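Flulcombe House — Shared Rooms
Room Safety Checklist with Comments: Round Table Room
Period: May
Form 135

Scope
Covers the round table, the chairs, the open shelving and the small loose items kept for table use. Electrical testing and fire doors are recorded on separate forms. Mark each line Satisfactory, Action or Not Checked. A line left blank is treated as Not Checked.

Section A. Table

A1. Top free of chips and lifted edging. Satisfactory.
A2. Table stands level and does not rock under hand pressure. Satisfactory.
A3. Glare at seated height. Action. The glossy white top throws back long streaks of light. Persons doing close work should be offered a seat on another side of the table. A matte cover from Tromora has been priced and is awaiting approval.
A4. Surface cleaned between sessions. Satisfactory. Cleaning sheet initialed through 4 p.m.

Section B. Seating

B1. Blue chairs, perforated pattern: seat and back free of cracks. Satisfactory.
B2. Legs straight, feet capped. Action. One cap is worn through and marks the floor. Replacement caps are Ladon stock item 676.
B3. Blue chair, mesh back: mesh tight, no loose threads. Satisfactory.
B4. Chairs not in use pushed up to the table. Satisfactory.

Section C. Loose items and bin

C1. Soft and molded toys free of splits and loose parts. Satisfactory.
C2. Navy blue bin clean inside, rim smooth to the touch. Satisfactory.
C3. Only items in use left on the table top, all others in the bin. Satisfactory. 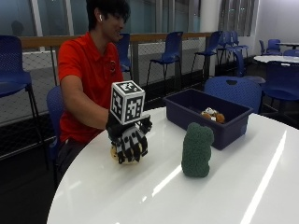 Comment received from Kan, daytime room users: We would ask that C3 be worded less strictly. Our groups often have several pieces out together, and putting each one back before taking the next slows the session considerably. Could the rule apply at the end of the hour instead?

Response: Agreed in part. From the next inspection, C3 will read "items returned to the bin at the end of each session." Anything that falls to the floor is still to be picked up at once. The walkway between the table and the shelving is narrow, and a small rounded object underfoot is a slip hazard.

Section D. Shelving and cables

D1. White metal rack upright and stable, no movement at the top bar. Satisfactory.
D2. Clamps and brackets hand-tight. Action. One blue fitting turned under light pressure and was retightened during the inspection. Recheck at the next visit.
D3. Cables running along the rack secured and clear of the walkway. Action. The thin black cables are draped over the bars in places. Fit ties at intervals of 300 mm or less and leave no hanging loops at chair height.

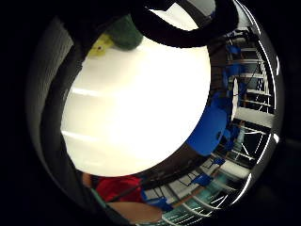
D4. Nothing heavy stored above shoulder level. Satisfactory.
D5. Load label displayed on the rack. Action. Label missing; Ladon to supply.

Section E. Follow-up

Items A3, B2, D2, D3 and D5 remain open. B2 and D3 are to be completed before the room is next booked for a full day. The remaining items carry forward to the June form. The open list is posted inside the room door and a copy is kept at the Flulcombe front desk.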